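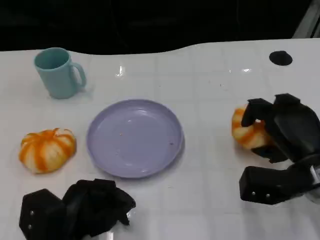 Week 6: Color Words and Where They Come From

Hi everyone, these are my notes from the last session, tidied up a bit for the people who missed it (I know the bus situation was bad). They don't replace the reading, so please still do the Treloar chapter.

I started by asking you all to write down every color word you'd use in a normal week. Most lists had the big ones – red, blue, green, black, white – and then things got messy. Tegan had "lavender" and Issa had "teal," and we spent far too long on whether those count as real color words or just fancy names for purple and blue-green. I loved that argument, so let me put down where I think we landed.

Basic and non-basic terms

A basic color term is usually one simple word that everybody in the language knows and that isn't just a kind of some other color. Red passes easily. Crimson doesn't, for most people, because they'll tell you it's a kind of red. Blond fails for another reason: you can say it about hair, wood and beer, but a blond car sounds strange. English is normally given 11 basic terms. Go find them before next time and bring your list!

Words borrowed from things

A lot of our color words started out as the name of a thing. Lavender is the plant, and teal is a duck with a blue-green patch by the eye and on the wing. Orange was the fruit in English first and the color later. Once the color sense settles in, people stop thinking about the thing at all. I must have said "teal" for 20 years before I found out about the duck.

Tetteh asked if this means orange shouldn't be basic. Good question, and people do argue over it. My own view is that where a word came from matters less than how speakers use it now.

Where the lines fall

Languages don't all cut up the colors in the same places. Russian has separate everyday words for light blue and dark blue, and plenty of languages have one word covering both green and blue. That doesn't mean their speakers can't see the difference. We'll come back to this when we do the naming experiments, and I'll bring the color chips then.

For next time

Treloar, pages 75 to 104. Skip the boxed section on dyes unless you like that sort of thing (I do).

Ask two people outside class to name the same five objects by color, and write down exactly what they say, including "um" and "sort of."

Short write-up is due Mar 27, 2020. One page is plenty. Leave it in my box outside room 209 or email it to me.

Liv Holmgren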